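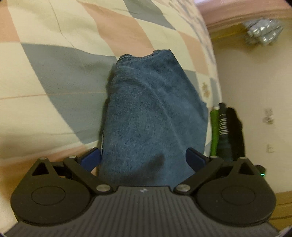 Hukix 63: folding sequences, gallery

11/4/21

Hukix is the labeling and segmentation tool we maintain at Clerham for wrist-view video of household tasks. It splits a recording into grasp, carry and release segments, then passes them to the Jesa planner as training input. The Abu Hammour set covers bedrooms and laundry, with up to 1000 segments per task.

Grasp segments. The labeler marks contact on both fingertips separately. On thick cloth such as a folded towel, the pads hide the contact line, so the segment boundary is taken from finger width instead. The smoothing window is 70 ms. Longer windows pushed the boundary into the carry segment.

Approach segments. The fingers are open and the target is in view. Patterned bedding was a problem for the August model, which placed cloth edges along the seams between squares. The current mask head is trained with patterned backgrounds and takes the previous mask as a second input.

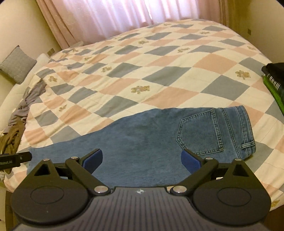 Open fingers over light blue jeans on a quilted bedspread. Segment type: approach.

Jesa reads the exported segments directly. Older exports need the conversion script in the tools folder, run once per recording. Masks are stored at full resolution.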